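Greifer an der Hand statt Roboter: taugen die Daten beim Kabelwickeln?

Rodrigo Prata
Ich lese gerade einen Bericht von Gesia. Die nehmen Demonstrationen mit Handgreifern auf, 27 Stunden, und wollen damit ohne Teleoperation eine Policy trainiert haben, die Kabel aufwickelt. Angeblich klappt das nach 2000 Durchgängen zuverlässig. Ich bin skeptisch, vor allem beim Kabel. Aus dem Anhang:

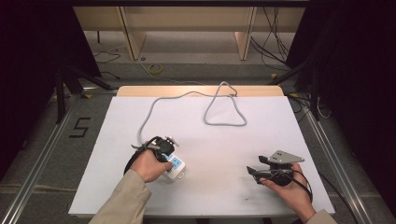
Aufnahme mit zwei Handgreifern, graues Kabel an der Steckdosenleiste

Die linke Hand drückt auf die Leiste, und zwar mit den Fingern. Wie soll ein Roboter das nachmachen, der nur die Backen hat? Übersehe ich was?

Beatriz Correia
Nein, der Einwand ist berechtigt. Kräfte der Finger landen nicht in der Greiferpose. Wir haben solche Sequenzen aussortiert - danach war der Datensatz deutlich kleiner. Schau nach, ob sie filtern und auf wie vielen Versuchen am echten Arm die Quote beruht. Bei 20 würde ich gar nichts glauben.

Arvid Sjöberg
Kabel sind immer schwierig. Nehmt doch was Steifes.

Adelino Pinheiro
Zum Filtern steht bei denen kein Wort, ich habe gesucht. Die Quote ist auf demselben weißen Brett gemessen. Auf einem anderen Tisch will ich das erst mal sehen.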